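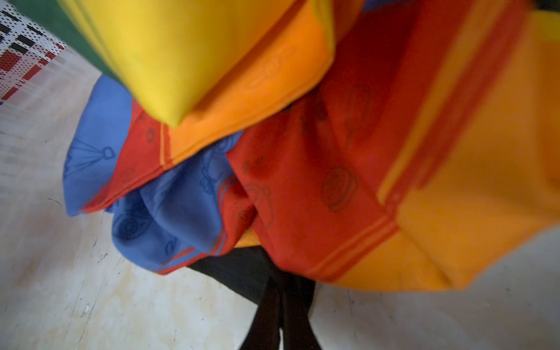 Bundled cloths in yellow, orange, red and blue.

Cesgate Textile Recovery Project
Progress report to the Celex Fund
Reporting period ending March 2018

Status

Work packages 1 and 3 are on schedule. Work package 2 (fiber separation) is behind by 4 weeks for the reasons set out below. Spending is within the approved budget and no transfer between budget lines is requested.

Work package 1: Collection

Collection continued at 16 drop-off points in the Cesgate district. Two of these were moved during the period, one because the parking lot was being resurfaced and one at the request of the property owner. Both replacement sites are on the same bus routes as the originals. Signs at all sites now state that wet items and pillows are not accepted.

The pickup schedule was changed from a fixed weekly route to one based on fill level. Drivers record the level at each visit on a paper form, and the forms are entered at the Rorkeck depot the following morning. The change has reduced trips to the northern sites. Overflow at the two busiest sites still occurs after long weekends, and a second bin will be placed at each.

Work package 2: Sorting and fiber separation

Manual sorting at Rorkeck follows the procedure agreed in the previous period. Material is first divided into rewearable clothing, household textiles and scrap. Scrap is then divided by fiber type and by color. Garments with mixed fibers, coatings or glued trim are set aside and baled separately.

The delay concerns the shredding line. The feed rollers supplied by Mamani were machined to the wrong shaft diameter and had to be returned. Corrected parts have been received and fitted. Test runs on cotton scrap produced usable fiber, but knitted material still wraps around the first roller at normal feed speed. Running the line more slowly prevents this but brings throughput below the target in the grant agreement. A different tooth profile has been ordered and will be tested in April.

Color sorting takes more labor than planned. Solid-color items move quickly. Prints and items with contrasting borders do not fit the existing categories, and sorters have been placing them inconsistently. The written guide now assigns these items by the color covering the largest area, with a separate category where no color is dominant — this removes most of the judgment calls but adds one more bin to the line.

Work package 3: End uses

A trial batch of 2,000 wiping cloths was cut from cotton scrap and supplied to local repair shops. Comments were mostly favorable on absorbency. Several shops objected to lint from the cut edges, and one reported color bleeding when the cloths were used with solvent. Dark reds will be left out of the next batch until a wash test has been completed. Overedge stitching would deal with the lint, although the added cost may not be acceptable at the current selling price.

Insulation felt samples have not been made. They depend on output from the shredding line.

Risks

The main risk remains throughput in work package 2. If the new tooth profile does not perform, knitted scrap will be sold baled and the felt trial limited to woven material. The lease on the Rorkeck depot is up for renewal — the landlord has indicated in writing that the terms will stay the same, but the new lease has not been signed.

Next period

Test the replacement tooth profile. Complete the wash test on red and dark blue cloths. Place the additional bins. Submit the revised sorting guide with the next report.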